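홈 | 과학 이야기 | 로봇 교실 | 만들어 보기 | 질문 보내기
읽는 시간 6분

로봇은 어떻게 빨대 집는 법을 배울까?

안녕하세요! 나는 웨스템게이트 연구실에서 로봇에게 물건 집는 법을 가르치는 일을 해요. 로봇 선생님이라고 하면 조카들이 엄청 멋있어하는데, 하루 종일 뭘 하는지 들려주면 "그게 다예요?" 하고 물어봐요. 같은 걸 집고, 놓고, 또 집거든요. 그런데 난 이 일이 참 재미있어요. 왜 그런지 한번 들어 볼래요?

먼저 여러분한테 물어볼게요. 연필 잡는 법을 어떻게 배웠어요? 누가 "엄지손가락을 오른쪽으로 2센티미터 옮기고, 힘은 요만큼만 주세요"라고 말해 줬나요? 아마 아닐 거예요. 어른이나 언니, 형이 잡는 걸 보고 따라 해 봤겠죠. 처음엔 떨어뜨리고, 심이 부러지고, 글씨가 지렁이처럼 기어가고. 그러다 어느 날부터는 손가락 생각을 안 해도 연필이 잡히잖아요.

우리 로봇도 비슷하게 배워요. 이름은 히모디스예요. 팔이 하나 있고 그 끝에 손가락이 두 개 달려 있어요. 엄지랑 검지만 있는 셈이죠! 손목에는 작은 카메라가 붙어 있어서, 자기 손가락 끝에 뭐가 있는지 늘 볼 수 있어요. 여러분 손목에 눈이 하나 달렸다고 상상해 보세요. 가방 속에서 지우개 찾을 때 정말 편하겠죠?

그럼 보기는 누가 보여 주느냐! 바로 나예요. 나는 조종 손잡이를 잡고 히모디스의 팔을 움직여요. 내가 손잡이를 내리면 팔이 내려가고, 손잡이를 꼭 쥐면 로봇 손가락도 오므라들어요. 그동안 컴퓨터는 두 가지를 함께 적어 둬요. 하나는 카메라가 본 것, 또 하나는 그때 팔과 손가락이 움직인 방법이에요. "이렇게 보일 때는 이렇게 움직였구나" 하고 짝을 지어 놓는 거예요. 이런 묶음 하나를 우리는 '시범'이라고 불러요.

시범이 몇 개나 있어야 할까요? 다섯 개? 열 개? 우리는 물건 하나를 가르칠 때 보통 시범을 300개쯤 모아요. 나는 오전에 50개를 하고 나면 꼭 쉬어요. 팔도 아프지만, 지친 채로 하면 손놀림이 엉성해지거든요. 그러면 히모디스가 그 엉성한 것까지 그대로 배워 버려요! 한번은 내가 하품을 하면서 물건을 자꾸 툭툭 놓았더니, 나중에 로봇도 똑같이 툭툭 놓지 뭐예요. 어찌나 부끄럽던지요.

똑같은 시범만 잔뜩 모으는 것도 곤란해요. 물건을 언제나 식탁 한가운데에 똑바로 놓고 가르치면 어떻게 될까요? 로봇은 "아하, 한가운데로 가서 손가락을 오므리면 되는구나" 하고 배울지도 몰라요. 물건은 보지도 않고요! 그래서 우리는 한 번 할 때마다 물건을 조금씩 옮겨요. 비스듬히도 놓고, 구석에도 놓고, 다른 물건 가까이에도 놓아요. 창문으로 해가 들어올 때도 하고, 저녁에 불을 켜고도 해요.

식탁보도 바꿔요. 하얀 식탁만 본 로봇은 무늬 있는 식탁보를 보면 헷갈릴 수 있어요. 가느다란 나뭇가지 그림이랑 진짜 물건을 구별해야 하니까요. 우리 눈에는 쉬운데 로봇한테는 꽤 어려운 숨은그림찾기랍니다. 나는 꽃무늬를 제일 좋아해요. 가르치기는 힘들지만 예쁘니까!

요즘 우리가 하는 수업은 '빨대 수업'이에요. 종이에 하나씩 싸인 빨대를 집는 건데요, 빨대는 가늘고 가벼워서 손가락이 조금만 빗나가도 옆으로 밀려나요. 너무 세게 쥐면 찌그러지고요. 게다가 빨대가 나란히 놓여 있으면 어느 걸 집을지도 정해야 해요. 나는 이럴 때 손을 천천히 내리고, 두 손가락 사이에 빨대 하나만 들어오게 방향을 살짝 돌려요. 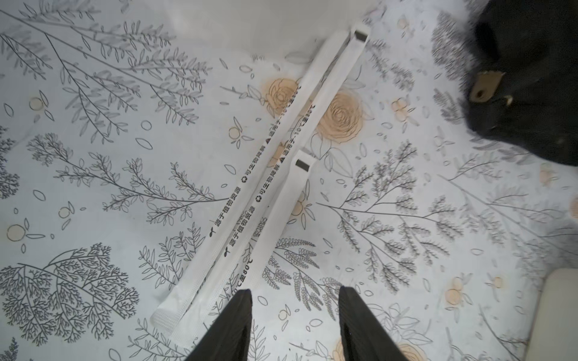

손을 돌리는 그 순간이 시범에서 제일 중요한 부분이에요. 그냥 내려가서 집는 건 금방 배우는데, 빨대가 누운 방향에 맞춰 손목을 돌리는 건 보기를 많이 봐야 하거든요. 그래서 우리는 빨대를 이쪽으로도 눕히고 저쪽으로도 눕혀요. 시계 바늘이 여러 시각을 가리키는 것처럼요.

실수한 시범은 어떻게 하냐고요? 다 버리지는 않아요. 빨대를 놓쳤다가 다시 집은 시범은 따로 표시해서 남겨 둬요. 로봇도 언젠가는 놓칠 텐데, 그때 어떻게 하면 되는지 본 적이 있어야 하잖아요. 카메라가 꺼졌거나 내가 재채기하다가 엉뚱한 데를 잡은 건 지우고요.

모은 시범은 '닉자드'라는 저장 상자에 들어가요. 진짜 상자는 아니고 컴퓨터 프로그램 이름이에요. 지난 화요일에 들여다보니 컵, 숟가락, 양말, 빨대까지 모두 합쳐서 시범이 2,819개나 있었어요. 컴퓨터가 이걸 보고 또 보면서 연습을 하고, 연습이 끝나면 시험을 봐요. 이번에는 내가 손잡이를 놓고 히모디스 혼자 해 보는 거예요. 이때가 제일 떨려요!

집에서 해 볼 수 있는 놀이도 하나 알려 줄게요. 친구 한 명은 로봇, 한 명은 선생님이 되는 거예요. 로봇은 집게로 연필을 집어요. 단, 선생님이 보여 준 것만 따라 할 수 있어요. 선생님은 말을 하면 안 되고요. 시범을 세 번 보여 준 다음, 연필을 다른 방향으로 돌려놓아 보세요. 로봇 친구가 어떻게 하는지 잘 보고, 시범을 더 보여 줘야 할지 선생님이 정하면 돼요. 60초 안에 연필을 몇 번 옮기는지 재어 봐도 재미있어요.

다음 이야기에서는 히모디스의 친구 로봇 이스콤이 양말 짝을 찾는 법을 배우는 걸 들려줄게요. 까만 양말이 특히 말썽이에요.

이전 글 | 다음 글 | 목록으로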